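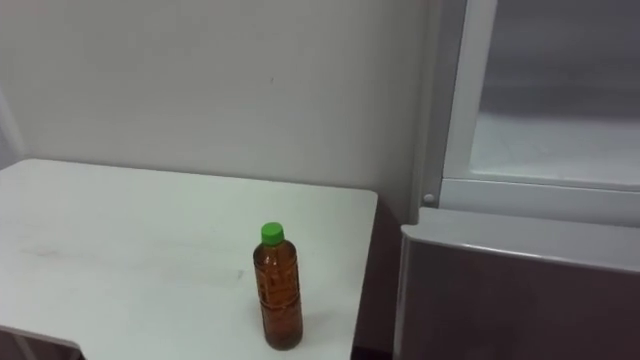

Kitchen notes: the fridge and the white table

The shared kitchen on the Okunetti floor has been rearranged a little since February. The white table now stands against the wall next to the refrigerator, so there is finally a place to put things down while you sort out which shelf is yours. Please leave it clear at the end of the day. A bottle of tea set down for a minute is fine, a week's groceries is not.

The two doors on the refrigerator work as before. Take a moment to push each one shut. The upper door got left open a crack overnight last month and the Jenska team lost most of a birthday lunch. The alarm does sound, but only after 2 minutes, and by then most people are back at their desks.

Drinks are still the main problem. Plenty of us buy the same tea with the same green cap, and once the bottles are lined up in the door there is no telling them apart.

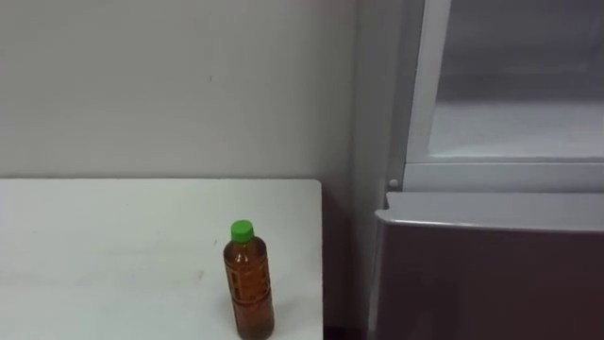 A strip of masking tape with your name on it solves this, and there is a roll and a marker in the drawer by the sink. Put the tape on the cap or up near the shoulder of the bottle, where it can be read without taking the bottle out. Opened bottles go in the door. Full ones can lie flat on the bottom shelf if they are capped tight.

Cleanout is at 4:15 p.m. on the last working day of the month. Anything without a name goes, and so does any opened drink more than 9 days old – the date on the tape is what counts, so write one. Sauces and butter stay if they look all right.

The Nitach people have also asked for a shelf of their own. They get the second one from the top, starting next month. Delić keeps the shelf under it. If your food is on either one and shouldn't be, please move it before the next cleanout.
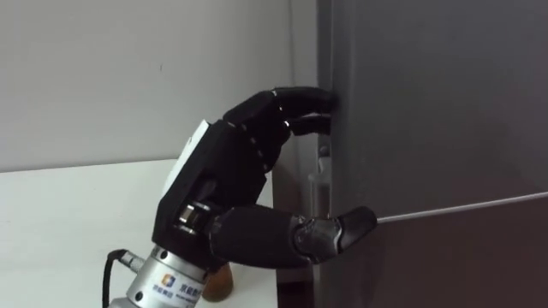
Horacio Quezada writes that the tape peels off as soon as a cold bottle starts to sweat, and that he has lost two teas this way. He would like a box of rubber bands with paper tags kept next to the marker, and is willing to bring in the first one.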